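Minutes of the equipment planning meeting, October
Divbridge site, kitchen room, start 14:00

1. Minutes of the last meeting
The minutes were read and accepted with one correction. The quotation from Bratu is valid until the end of the quarter, not the end of the month.

2. Gripper for the waste and tidying task
The meeting discussed which gripper should be bought for the second arm. At the moment we have one set on loan from Stomis and it must go back before the new year. Two offers were received. Trokano offers a set with wide fingers and a delivery time of 3 weeks. Bratu is cheaper, but the wrist camera mount is not included and must be ordered separately.

It was remarked that the price alone is not enough to decide. The task contains many soft things, such as used paper towel and thin plastic bags, and the finger must be able to push against them without tearing the bag. The small lined basket stays in the task for this reason. The steel bin beside it also stays, as its shiny surface is useful for checking the camera in strong sunlight.

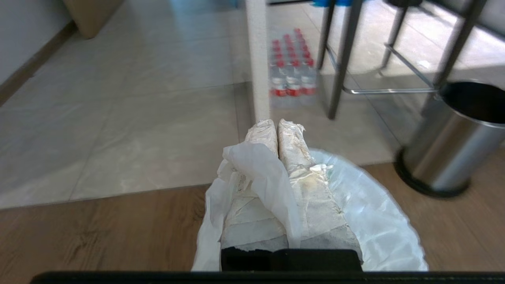 3. Spare parts and consumables
Finger pads are to be bought together with the gripper and not later, so that we pay the transport only one time. The meeting agreed on 22 pads. Bin liners and paper towel will be paid from the ordinary kitchen budget, as before.

4. Budget
The sum reserved for this year covers the Trokano set and the pads, but leaves very little for a second camera. It was proposed to move the camera to the next budget year. Two members were against, because the present cable is already worn. After discussion it was agreed to buy a new cable now and to ask for the camera again in spring.

5. Decisions
The Trokano offer is accepted, on condition that the delivery time is confirmed in writing.
Bratu will be thanked and informed.
Stomis will be asked for the return address and the packing instructions.

6. Any other business
The arm should be parked at the end of the working day and the key put back in the drawer. The next meeting will be held when the written confirmation has arrived.

The meeting was closed at 15:10.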